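4.3 Descaling the Boiler

The Joner 342 counter-top water boiler must be descaled when the SCALE lamp lights, or every 100 operating hours in areas with hard water. Use only citric acid descaler in powder or liquid form. Vinegar attacks the fill valve seal and must not be used.

Tools and supplies
Descaler, one dose
Measuring jug
Soft brush
Replacement inlet strainer, part 123 (if worn)

CAUTION: Water in the tank can reach 95 °C. Switch off the boiler, unplug it and let it cool fully before opening the lid.

1. Close the supply valve on the wall side of the inlet hose.
2. Place a bucket under the drain spout and turn the drain knob counterclockwise until it stops.
3. When the flow ends, close the drain knob by hand. Do not use pliers.
4. Release the two lid clips and lift the lid straight up. The level probe is attached to the underside – do not rest the lid on it.
5. Mix the descaler with cold water as directed on its label.
6. Pour the solution into the tank until it covers the heating element. Do not fill past the MAX line.

Keep descaler off natural stone and bare aluminum. Wipe up spills at once with a damp cloth and rinse the area with clean water.
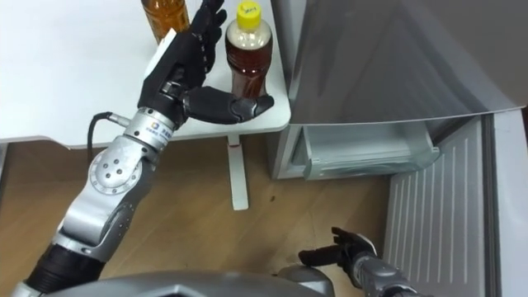 7. Refit the lid and close both clips.
8. Plug in the boiler, then press and hold MODE until CL shows on the display. The cleaning cycle starts when the key is released.
9. Leave the boiler alone until the display shows End. The element switches on and off several times during the cycle.
10. Unplug the boiler, let it cool and drain the solution as in steps 2 and 3.

NOTE: If Er is displayed during the cycle, the solution level is too low. Unplug the boiler, let it cool, add solution and repeat from step 7.

4.4 Rinsing and Return to Service

1. Remove the inlet strainer and clean it under running water with the soft brush. Replace it if the mesh is torn.
2. Refit the strainer with the arrow pointing toward the tank.
3. Open the supply valve and check the hose connection for leaks.
4. Fill the tank to the MAX line, then drain it completely. Repeat twice.
5. Fill the tank again, plug in the boiler and heat one full tank. Discard this water.
6. Press and hold RESET until the SCALE lamp goes out.

Units fitted with the Skirkitz filter head need a new cartridge after descaling. See section 5.1 – the cartridge must be flushed separately before it is connected.

Saselbridge Service Documentation, revised 20 December 2019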